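Section 2: Setting Up Your Boltar Floor Lamp

Welcome, and thank you for bringing a Boltar into your home. Give yourself a quiet half hour and a clear patch of floor. The base is heavier than it looks, and it's much nicer to put it together where it's going to live than to carry the whole thing down a hallway afterward.

Before you start

Lay a towel or an old blanket on the floor. Take the parts out of the box and check them against the list inside the lid. If a part is missing, write to us at Grusemov with the serial number from the underside of the base, and we'll mail a new one. Lamps bought before September came with a shorter hex key – it fits the same bolts, but you'll need a little more patience with it.

Caution: Do not plug the lamp in until you have finished step 7.

Putting the lamp together

1. Turn the base upside down on the blanket and peel off the protective film.

2. Feed the cord up through the hole in the middle, leaving the plug end outside. Pull it gently until the slack is gone, then press it into the groove.

3. Turn the base right side up, slide the lower pole over the cord, and fasten it from below with the long bolt. Stop when it feels snug.

4. Screw the upper pole onto the lower one by hand. If the threads catch, back it all the way off and start over. Please don't force it, as crossed threads are the one thing we can't fix by mail.

5. Attach the arm to the top of the pole and tighten the side knob.

6. Click the small plug from the arm into the socket at the top of the cord. You should hear it seat.

7. Fit the shade over the lamp head and turn the ring to the right until it stops.

8. Plug the lamp in and press the foot switch once.

Note: The lamp should stand at least 2 feet from curtains. If you have a curious cat or a toddler, we'd suggest putting it behind a chair or sofa, with the cord along the wall.

Choosing your light

Press and hold the foot switch to move between Evening, Reading, and Daylight. Let go when you like what you see, and the lamp will remember it. To dim, tap twice and hold. The lowest setting is very low indeed, and our guide editor, Rungnapa Boonyarit, leaves hers on it all night in the hall.
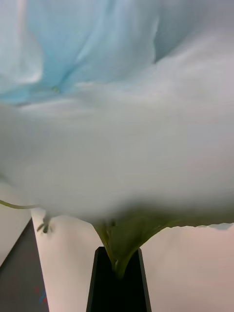 Most people are happiest with Reading for books and Evening for everything else, but do try Daylight if you sew, paint, or arrange flowers under the lamp. Evening is a yellowish light, and it tends to swallow pale colors – a soft blue tint on white petals, like the one toward the top of this bloom, can easily be mistaken for plain cream. Switch to Daylight while you match your thread or mix your paint, then go back to Evening when you put your feet up. If the color flickers as you change settings, turn to Section 5.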